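**Ticket: articles on the Stanton libel ruling not reachable for a part of the readers**
Opened: 06/04/2022
Site: Tanumton Review (politics and press freedom)
Host: Ondusetti, shared plan
Priority: high
Status: resolved, one point left open (see the end)

### What is the problem

We publish commentary on press law and local politics. Last week the court decided the case between the town council of Stanton and the small publishing house Szűcs. The council had claimed that a pamphlet about the sale of the old market hall was libel. The court did not agree, and we published our report the same evening, with a link in the newsletter. The newsletter goes to 2,000 subscribers.

Next morning there were seven mails from readers who could not open the report. Four of them wrote that the page says "Unavailable for legal reasons". The others got our normal "not found" page. On my own computer everything opened without problem, so at first I answered that they should please clear the cache and try again. I apologize for this answer, it did not help anyone.

One reader asked if the council had forced us to take the report down. Another one had already written on his own blog that we were censored. I would like to be very clear in this ticket that we received no letter from the council, from its lawyers or from the court. We did not remove anything.

### What I expected

The report and the older articles about the same case open for all readers, in all countries, with or without the newsletter link.

### What I tried before opening the ticket

- Cleared the cache of the site and the cache at the host. No change.
- Turned off the comment plugin and the spam filter. No change.
- Opened the report from my phone with mobile data. Opens.
- Opened the report through a connection in another country. "Unavailable for legal reasons", code 451.
- Copied the link from the newsletter and pasted it in the browser. "Not found", code 404.
- Typed the same link by hand. Opens.

The last two lines confused me very much, because the two links looked the same on my screen, letter for letter.

### First answer from Ondusetti (summary)

Support wrote that the server works correctly and that a 451 code is "set by the customer or by a customer rule". They asked if we have a country block. I answered that we don't have one, and I believed it when I wrote it.

They also asked me for the exact time of one failed visit and the address of the visitor. I gave them my own test visit. I did not want to send the data of a reader, and I ask that in this kind of ticket we keep it like this. Some of our readers work in public offices and they write to us in confidence.

### Log, first part: the code 451

I found a rules file in the main folder which is not visible in the control panel. It was written in February, when we had the other dispute, about the reader comments under the piece on the election posters. At that time a lawyer advised us to hide the comment page for visitors from one country until the matter is clear. The dispute was closed a few weeks later and we put the comments back. In the control panel the block was switched off, but the rule stayed in the file.

The rule was not written for one page. It was written for every address which contains the word "libel". In February there was only one such page which anybody still visited, so it was not noticed. Our new report has the word "libel" in its address, and also the two background articles have it.

I made a copy of the file, removed the rule and tested again through the foreign connection. The report opened. Then I asked two of the readers with the 451 message to try again and both confirmed.

It was an old decision of ours, badly cleaned up, and the council of Stanton had no part in it. I wrote a short note with this explanation under the report, because I think a site that complains about hidden decisions of others has to say also its own. The reader with the blog has changed his post and linked our note.
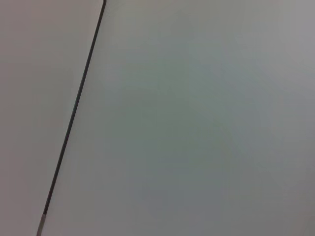

### Log, second part: the code 404

Three readers still had the "not found" page, and they live in the same country as me, so the rule could not be the cause.

All three had clicked the link in the newsletter. Nobody who came from the front page had this problem. I compared the newsletter link with the address in our system by a small tool which shows every character with its code. The difference is in the name of the publishing house.

The letter "ű" in Szűcs can be saved in two ways:

1. as one single character
2. as a plain "u" followed by a separate double accent, which is put on top of it when the text is shown

In our system the address has the first way. The newsletter text was written on a different computer, where the name was copied out of a PDF of the ruling, and it has the second way. To a person it is the same letter, but for the server these are two different addresses, and the second one doesn't exist.

Why it worked for most people: the newsletter program sends the link through its own counter, and it seems that for some mail programs the letter is repaired on the way and for some it is not. I could not find out exactly which ones. I tried with three mail programs and only one of them failed.

What I did:

- Changed the address of the report so that it has only plain letters ("szucs").
- Made a redirect from both old forms to the new address.
- Left the correct spelling in the title and in the text. The name should be written correctly where people read it.
- Did not send the newsletter a second time. The redirect is enough, and a second mail with the same text makes people nervous.

After this all three readers could open the report from the original mail.

### Check of the archive

Because of the rule with the word "libel" I was afraid that other articles were blocked too, so I checked the whole archive, 290 articles. I exported the list of addresses, filtered it for that word, and opened each result through the foreign connection. They all open now. I can't say how many visitors were refused since February. The log files at Ondusetti are kept for 36 hours only on our plan, and the older ones are gone.

In the same list I looked for addresses with accented letters. There were a few, mostly names of places and of courts. I changed them in the same way as the report, each with a redirect. In two old articles the internal links still have the accented form. They work through the redirect and I will correct them when I edit these articles for another reason.

### Second answer from Ondusetti (summary)

They confirmed that the rules file is not connected with the switch in the control panel. If somebody writes a rule by hand, the panel does not show it and does not remove it. They say this is written in the help pages. I looked and it is there, in the section about password protection, where I would not have searched for it.

They offered to keep our log files for a longer time on the bigger plan. I said no for now. It costs more, and I am not sure that we want to keep visitor data longer than necessary when we write so often that other people should not do it.

### For next time

- When a page is blocked on legal advice, write the full address in the rule, never only a word.
- Put a comment line in the rules file with the reason and who has to be asked before it is removed.
- When the dispute ends, test from outside the country before the ticket is closed.
- Do not paste names from a PDF into a link. Type them, or copy the address from the browser.
- If a reader reports a 451, ask for a screenshot first, and only then speak about the cache.

### Open point

The preview of the report on social networks still shows the old address for some people. The preview service keeps its own copy and I have no access to it. The link behind the preview goes to the right page, so I leave the ticket as resolved. If the preview still shows the old address when we publish the follow-up about the legal costs, I will open a new ticket and put a reference to this one.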